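Search this guide
Enter keywords
Go

Print this page | E-mail this page

Zurkcombe Walking and Coach Tours - Tour Leader's Guide
Section 4: Setting up and running a bridge and river day
By Francine Marchand
Updated January

Welcome to the best day on our calendar! If you've led one of the town walks, you already have most of what you need. The river day adds a coach, three stops and a fair bit more weather, so please read this section right through before you pick up your leader's kit.

Before the day

1. Collect the kit from the Goh Street office the afternoon before. Sign the blue sheet and write your mobile number next to your name - A-yeong Ban uses that sheet to reach you if the coach is running late.

2. Check the kit against the card inside the lid. You should have the passenger list, the stop notes, the speaker, the hand mic, the first aid pouch and the flag.

3. Charge the speaker overnight. The light goes from red to green when it's full. A speaker that was only topped up at breakfast tends to fade out by the second stop, right when you get to the good stories.

4. Read the river levels on the council page and compare them with the table at the back of this guide. If the Brodirura footbridge is marked closed, use the alternative route in Section 5.

Note: The coach seats 40. We never sell the two front seats on the left, which are for you and for anyone who turns out to be a poor traveller.

Setting up at the depot

5. Be at the depot by 7.30 am. Passengers start turning up at a quarter to eight, and the keen ones are earlier than that.

6. Introduce yourself to the driver and go over the stops together. Ask where they'd like to set down at Gelik, as the lay-by there has two ends and the drivers have firm views on which is better.

7. Pair the speaker with the hand mic. Hold the power button on the mic until it beeps twice, then stand at the back of the coach and have somebody say a few words from the front.

8. Put one stop sheet on each seat. The print is larger this year, thanks to Fitriani Tjoa, and the maps are much easier to follow.

9. Stow the drinks and anything else in a bottle in the locker behind the rear door, with the caps done up tight.
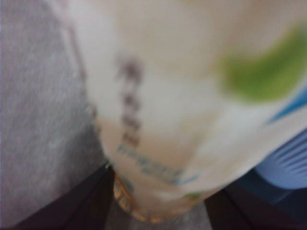
10. Greet people at the door and tick names as they board. Passengers love hearing their own name first thing, so have a go at the tricky ones and ask if you've got it wrong.

CAUTION: Bags must not be left in the aisle while the coach is moving. Small ones go under the seat and the rest go in the hold.

At the stops

11. Make your safety announcement before the doors open, while you still have everyone's attention. Cover the kerb, the traffic and the time you're leaving.

12. Get off first and carry the flag high. Walk the group to the viewing area and wait for the last person to reach you before you start talking.

13. Keep your talk to 10 minutes. I know how hard this is! There's so much to say about the old toll house and the flood that moved it, but people want time to wander and take photos. You can tell the rest on the coach.

14. At Brodirura, offer the footbridge as an option. It sways a little, and some visitors will be happier on the bank. Santosh Bisht has written a lovely set of notes on the downstream view so that the bank group has its own talk - you'll find it on the yellow pages of the stop notes.

CAUTION: No more than one tour group on the footbridge at a time. If another group is already crossing, wait at the near gate.

15. Count heads before every departure, then ask the driver to count as well. The coach doesn't move until the two numbers match.

If it rains

Showers are part of the fun up here, and some of my favourite days have been soggy ones. The river is at its most impressive, and the whole coach gets chattier. If it's light, carry on as planned. If it's heavy, give your talk on board with the windows wiped and let the hardy ones hop out afterwards. For thunder or strong wind, skip the footbridge altogether and ring the office.

Note: The Gelik tearoom will take a full coach with an hour's warning. Ask for Dimas Mangundap.

After the day

16. Walk the coach from back to front, checking the racks, the seat pockets and the floor. Lost property goes in a labelled bag with the seat number.

17. Wipe the mic, coil the charging lead loosely and pack the kit as shown on the lid card.

18. Jot down any questions you couldn't answer. We read these every Thursday, and plenty of them end up in the stop notes the following season.

19. Return the kit through the side door and sign the blue sheet again.

Next: Section 5, Alternative routes and closures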